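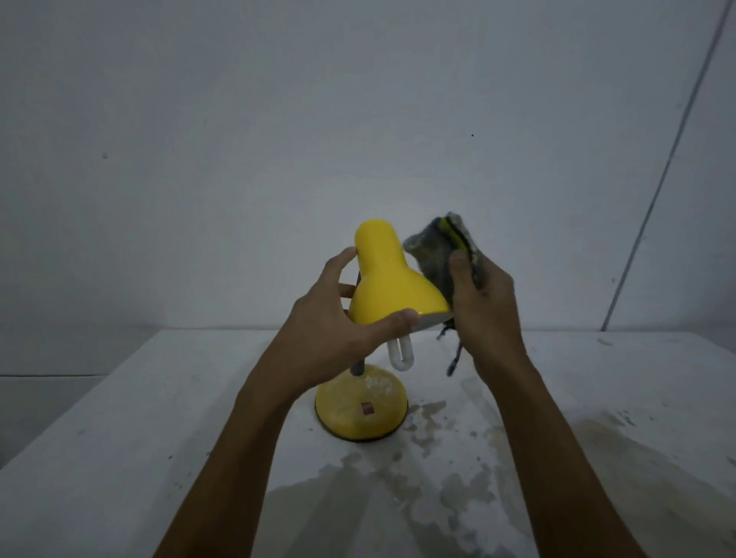
Wanpen Phetsri wrote to us in May to ask whether we were serious. She had come across our price list while looking for somebody to rewire a standard lamp, had read as far as "desk lamp, wipe and check", and wanted to know who on earth pays other people to dust for them. Could they not, she asked, buy a cloth?

They could. We sell cloths. But the question was a fair one and she put it more politely than some, so we have rewritten this page with her in mind. (She has since sent us the standard lamp. It was filthy.)

About Dorska

Dorska cleans and mends lamps. Desk lamps for the most part, along with bedside lamps, reading lamps, the sort that clip on to a shelf and then fall off it, and standard lamps if you can get them up our stairs. We are in Grarkmont, above the Purkard Arcade, behind a door that sticks in damp weather. Push it low down, near the letterbox.

We began as a repair bench and nothing else. People brought in lamps that had stopped working, and a surprising share of those lamps were in good health under a coat of fluff. The owners had decided the light had gone dim because the lamp was old. We would take the bulb out, wipe it, wipe the inside of the shade, put everything back and hand over a lamp that was visibly brighter than the one we had been given. Then came the awkward part, when we had to decide what to charge for it. For a while we charged nothing, and felt noble, and could not pay the rent.

So now there is a price for it. It is a small price and it is on the wall.

What we do all day

A shade looks like an easy thing to clean, and the outside of it is. Anyone can do the outside. Gloss paint comes up nicely with a soft cloth, and it gives you that pleasant feeling of having done some housework, which is exactly when most people stop.

The inside is where the trouble lives. Warm air rises through a shade and carries the room with it: dust, cooking, hairspray, the cat. It settles on the inner surface and bakes on very slowly. A pale lining goes the colour of weak tea over several years and its owner never notices, having been sitting beside it the whole time.

Then there is the bulb. We still see plenty of the old compact fluorescent kind, the folded white tubes that take a moment to make up their minds. We have nothing against them. They last for ages, and so does whatever is stuck to them. They do need careful handling. Hold one by its base, never by the tubes, and if it breaks, open a window, leave the room for a bit and look up the council's advice before going anywhere near a vacuum cleaner. We take dead ones over the counter and pass them on for proper recycling. Please don't post them to us in an envelope. Somebody did.

After that it is the stem, the joints, the base and the flex. Bases gather a ring of grime just where the stem goes in, and on a lamp with a heavy base the underside has usually been left alone since it came out of its box. We look at the plug as well. Plugs are the dull bit and the bit we are fussiest about. If the flex is cracked we will ring you before we do anything else, and we won't hand the lamp back wired as it was, however much you tell us it has always been fine.

On cloths

We have opinions about cloths and have been asked to keep them to one section.

A good cloth is soft, a little fuzzy and past its best. New ones push the dust about. An old one that has been washed many times picks it up, and folds down small enough to get round the rim of a shade. Fraying doesn't bother us, within reason. Meriem Ouazzani, on our bench, has a cloth she will not allow to be replaced, and we have stopped raising the matter.

Use it dry first. If dry doesn't shift it, dampen the cloth with water and a drop of washing-up liquid, wring it out hard and go again. Never spray anything at a lamp. Unplug it before you start and let the bulb cool. Hold the shade steady with your other hand while you wipe, otherwise the joint takes all the pushing and you will be in to see us about the joint.

That is most of what we know. We have just printed our trade secrets on the about page, and business has not suffered in the least, which says something about how people feel about dusting.

Who we are

Moataz Nasr started the bench and does the wiring. He will tell you your lamp is "not worth mending" and then mend it. If he goes quiet on the telephone he is drawing a diagram.

Meriem Ouazzani does shades: cleaning, straightening, touching in chips. Paint matching is her department too. Yellow is the hardest, she says, because every yellow looks right until it is next to the other one.

Ksawery Nowakowski runs the counter, the post and the diary. It is he who writes the tie-on labels, so if yours came back marked "wobbly, like its owner said", please take it up with him.

Nikola Pietrzak looks after the office rounds and is out of the building more than she is in it.

The office rounds

This is the side of Dorska that keeps the lights on, and we apologise to anyone who has already heard that from Ksawery.

Offices buy desk lamps in bulk and then forget that they own them. We visit after hours, go from desk to desk, wipe down each lamp, check it and leave a card if something needs attention. Our first proper contract was with Abdel Rahman, the accountants across the river, whose building had about 2,000 lamps in it by their own reckoning. Their inventory said 1,000. We were hired to clean the lamps and ended up settling the argument, and the inventory was wrong. We now look after 4,000 lamps on the rounds each year, across offices, two libraries and a boarding school where the things we have found inside lampshades will remain between us and the pupils.

We do not tidy desks. We were asked to once, and put a stapler back in what seemed a sensible place, and there were emails. Nikola now moves only what she must to reach the lamp and returns it to precisely where it was, crumbs included.

Bringing us a lamp

You can walk in. Bring the lamp with its bulb, even if the bulb is dead, so that we can see what it has been living with. Take the shade off only if it comes off easily. If it doesn't, leave it alone, as a good half of our shade work begins with somebody being determined.

A wipe and check is normally done while you wait, and there is a chair. Repairs take longer and depend on parts. We guarantee our repairs for 30 months. We did once offer to guarantee the cleaning as well, until it was pointed out to us that dust would be the winner of that arrangement.

If you would sooner do it yourself, good. Buy a cloth at the counter, or cut up an old vest. Wanpen now does her own desk lamp on the first of the month and reports that it is boring but quick. We have asked if we may put that on the van.

What we don't do

Chandeliers. Lava lamps. Anything with a fish tank in it. Oil lamps, after the business with the ceiling. Ceiling lights generally, unless you have already taken them down, in which case we do hope you called an electrician first.

We don't buy old lamps either, although there is a shelf by the door of ones that were left here and never collected. If one of them is yours, it is clean.

Related pages
Wipe and check: prices
How to change a flex, and when to let us do it
What to do with old bulbs
Office rounds: ask for a visit
The uncollected shelf

Contact: Dorska, above the Purkard Arcade, Grarkmont | Page updated 4/12/23 | © Dorska | Back to top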